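Still Not Sold on the Calibration Wizard

I said last time that I would give the new calibration routine on our two-armed robot a fair shot before complaining about it. So I gave it a month. I'm going to complain anyway.

Quick recap for anyone who missed February. Alaveck sent out an update that replaces the old manual zeroing with a wizard. You park the arms, click through the screens, and the software works out the joint offsets by itself. The release notes say the whole thing takes 5 minutes. Kane Sheehan, who shares the machine with me and likes a release note more than I do, read that line out loud twice.

Five minutes is fair if you only count the clicking. It leaves out the warm-up, which the wizard doesn't ask for and badly needs. I ran it cold on Tuesday morning and again after lunch, and the left wrist came back with two different answers. The gap was small, but I noticed it at the fingertips, and the fingertips are the part that has to pick things up.

So I've gone back to checking by hand after every run. I bring the gripper down over the maple counter, fingers pointing straight at the wood, and see whether it goes where the screen claims it went. Then I try it on a few objects of different stiffness. Foam forgives a bad offset. Metal tube doesn't, especially when it's lying at an angle.
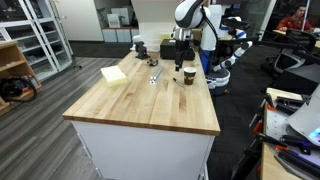
Gripper down over the counter, foam block and aluminum tube up front.

My other gripe is the fingers themselves. The Mukeo pads that everybody recommends are supposed to be good for 300 hours. Ours had gone shiny at a bit over 100. Kane thinks we squeeze too hard, and he may have a point, but the grip force was set to the value on the data sheet and I'm not going to apologize for believing a data sheet. I've turned it down a notch and put on fresh pads. We'll see.

The cable is the one thing I have no quarrel with. I used to tie it tight to the arm so it looked neat, and that was a mistake: it tugged every time the shoulder swung out. Now it gets a loose loop down by the torso and I leave it alone. Whitelaw's old maintenance guide told me to do that years ago and I ignored it.

What I do now, for what it's worth: warm up, run the wizard, run it again, and compare. If the two runs disagree I do a third and write all 3 down. If they still disagree I zero it the old way, from the service menu — they haven't taken that out yet, though I assume it's coming.

Kane wants to try the Bivdale pads next. I told him he can pay for them.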